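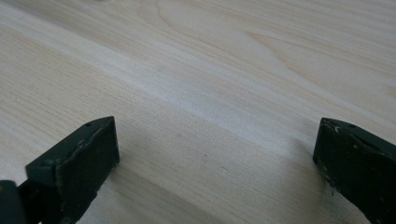
Pale timber with a fine, close grain.

Gredwood to close its Skamby sawmill in December

The sawmill at Skamby will cut its last log in December, its owner Gredwood has confirmed, ending softwood milling in the village and leaving local joiners to look further afield for their boards.

The 65 people who work at the mill were told at a meeting in the canteen shortly after the morning shift began. Gredwood said that 9 of them would be offered jobs at its larger site at Millus, where the company dries and planes timber brought in from several smaller mills. The rest face redundancy, though the company said it would look at applications for other posts as they came up.

In a short statement, Gredwood said the main saw line at Skamby was near the end of its working life and that the cost of replacing it could not be met from the amount of timber now passing through the yard. The company said it had looked at running the old line on a single shift, and at cutting only to order, but had found that neither would cover the cost of the drying kilns.

"We looked at the figures more than once and they came out the same," said Pirmin Plattner, who manages both sites. "The building is sound and the people know their work. The line is worn out, and the logs we get here are smaller than the ones it was built to cut."

Mr Plattner said the line had been stopped for repairs in each of the past 7 months. On two of those occasions the parts had to be made specially, as the original supplier no longer keeps them.

Skamby cuts mostly spruce and pine, which goes out as planed boards, shelving and stair parts. Much of it is sold in small lots to joiners and furniture makers who collect from the yard. Those customers have been sent a letter saying that orders placed before the end of next month will be met in full. After that, boards will be sold from stock for as long as it lasts.

The mill also holds 2,000 boards in its air-drying sheds, some of them set aside for customers who pay a deposit and come back for the wood when it is ready. Gredwood said these would be moved to Millus under cover and kept for the same people at the same price. Anyone with a deposit slip is asked to keep it, as the paper record will be used to match boards to buyers.

Trade customers said the closure would change how they bought timber. Gruber, a joinery firm which has its workshop on the road out of the village, makes kitchen fronts and interior doors and has taken most of its softwood from Skamby for as long as it has been in business. The firm said it could order from Millus, but would lose the chance to sort through a stack and pick boards that matched.

"If you are making a run of doors for one house, you want the grain to sit well together," the firm said. "You can ask for that over the telephone, but the person at the other end has to know what you mean. At Skamby we went in and turned the boards over ourselves."

The firm added that it expected to buy in larger amounts, and less often, to keep down the cost of delivery. It has asked for permission to put up a lean-to beside the workshop for storage.

Gredwood said it would allow customers to choose their own boards at Millus by appointment, in the afternoons only, once a covered area had been set aside. It gave no date for this. At present the Millus yard is closed to visitors while lorries are loading.

The parish council is expected to discuss the closure at its next meeting. The clerk said several residents had already written in, most of them asking what would happen to the site. The yard takes up the flat ground between the river and the railway, and part of it floods in wet winters. It is marked for industrial use in the local plan, and any other use would need a fresh application.

Gredwood owns the land and said it had no buyer. It intends to take out the saw line and the kilns in the new year and to leave the sheds standing. The office and the weighbridge will be kept in use for the time being, as log lorries heading for Millus will still be weighed at Skamby.

Residents on the lane behind the mill have complained in the past about noise from the debarker, which starts at six in the morning. One said she would be glad of the quiet but had not wanted it to come about like this -- her brother works in the sharpening shop and has not yet been told whether he is among those who will be offered a move.

The sale of sawdust and offcuts will also end. The mill sells bagged offcuts from a hatch beside the gate, and a number of households in the village use them for kindling. Shavings go to two riding stables and a poultry farm. The company said the stables and the farm would be supplied from Millus if they could arrange their own transport. There are no plans to bring the kindling bags back.

Two apprentices in the middle of their training will be moved to Millus to finish it, and are not counted in the number of jobs on offer there. Their college has been told. A bus for staff who transfer is being considered -- the journey takes nearly an hour by public transport, with a change, and the first service of the day arrives after the early shift has started.

Talks between the company and staff representatives will begin next week and are due to run until the end of November. Redundancy terms have not been made public. Staff have been asked to hand in their preferences for work at Millus in writing, and interviews will be held in the Skamby office.

The yard shop will keep its normal hours until further notice, from eight in the morning until four in the afternoon, with a break at noon. Customers collecting boards by van are asked to use the lower gate while the upper track is being repaired.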